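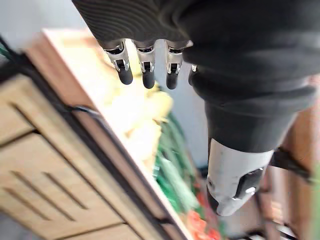

어수선한 자리의 한때

저는 정리를 '끝까지' 하라는 말이 좀 못마땅해요. 정리 책도 꽤 읽었고 수납 영상도 밤마다 틀어 놓고 자던 사람인데요, 읽을수록 이상하더라고요. 왜 다들 마지막 장면이 텅 빈 상판일까요? 물건을 쓰면서 사는 집인데 물건이 하나도 안 나와 있는 게 정답이라니, 그럼 가위는 쓸 때마다 어디서 꺼내 오라는 건지!

작년에 Astcombe로 이사하면서 마음먹고 한번 해 봤어요. 상자를 Stetberg에서 한꺼번에 주문했고(개당 3000원이라 손이 커졌죠) 이름표까지 다 붙였어요. 전선, 문구, 약, 공구, 그리고 '기타'. 며칠은 정말 뿌듯했어요. 서랍을 괜히 열었다 닫았다 하고요. 그런데 두 주쯤 지나니까 '기타' 상자만 뚱뚱해지고 나머지는 열지도 않게 되더라고요. 테이프를 쓰고 나서 문구 상자를 꺼내고, 뚜껑을 열고, 넣고, 닫고, 다시 올려놓는 일을 하루에 몇 번씩 할 사람이 저는 아니었던 거예요. 결국 테이프는 탁자 위에 살게 됐습니다.

예전 같으면 게을러서 그렇다고 했을 텐데 요즘은 생각이 달라요. 탁자 위에 자꾸 나와 있는 물건은 거기가 제자리인 거예요. 제가 정해 준 자리가 틀렸던 거죠. 어질러진 자리를 가만히 보면 내가 집에서 뭘 하고 사는지가 다 나와 있어요. 무슨 일을 하다 말았는지, 뭘 제일 자주 집는지, 뭘 버려야 하는데 못 버리고 있는지. 그걸 싹 쓸어 담아 버리면 보기에는 시원한데, 정작 알아낸 건 하나도 없이 상자만 늘어나요.

물론 반대하는 분들 말도 알아요. 어수선하면 집중이 안 된다, 청소가 힘들다, 손님 오면 창피하다. 청소 얘기는 저도 할 말이 없습니다. 물건 많은 자리는 걸레질하기가 정말 싫고, 그래서 먼지가 쌓이고, 먼지가 쌓이면 더 손대기 싫어져요. 이건 인정! 하지만 집중은 글쎄요. 저는 깨끗한 책상 앞에 앉으면 뭘 해야 할지 몰라서 멀뚱멀뚱 있다가 커피나 내리러 가는 쪽이라서요. 하던 일이 눈앞에 펼쳐져 있어야 다시 붙잡기가 쉬워요. 덮어서 넣어 둔 일은 저한테는 없어진 일이나 마찬가지예요.

그래서 제가 지금 쓰는 방법은 아주 시시해요. 저녁에 15분만 치웁니다. 타이머가 울리면 반쯤 치우다 말았어도 그냥 멈춰요. 쓰레기는 버리고, 컵은 부엌으로 보내고, 나머지는 겹쳐 있는 것만 펴 놓는 정도예요. 상자에 넣을지 말지는 그날 고민하지 않아요. 그렇게 한동안 두었다가 그래도 손이 안 간 물건이 보이면 그때 자리를 옮겨 줍니다. 예전에는 주말에 날을 잡아서 밤 11시까지 온 집을 뒤집었거든요. 그러고 나면 다음 주 내내 꼴도 보기 싫어서 더 어질렀고요.

Prinau에 사는 친구는 제 탁자를 보고 한숨을 쉬어요. 자기는 물건이 밖에 있으면 잠이 안 온대요. 그런 사람은 넣으면 되죠. 제가 불만인 건, 넣는 게 맞는 사람한테 맞춘 방법이 모두의 교양처럼 굴러다닌다는 거예요. 집마다 사람 손이 움직이는 길이 다른데 상판만 똑같이 비우라니요.

아, 뚜껑은 다 떼어 버렸어요. 상자는 그대로 쓰는데 뚜껑이 없으니까 던져 넣기만 하면 되거든요. 모양은 좀 안 나지만 약이랑 전선은 이제 제 발로 들어가는 수준이에요. '기타' 상자는 아직도 뚱뚱하고요, 9월이 오기 전에는 한번 쏟아 볼 생각입니다.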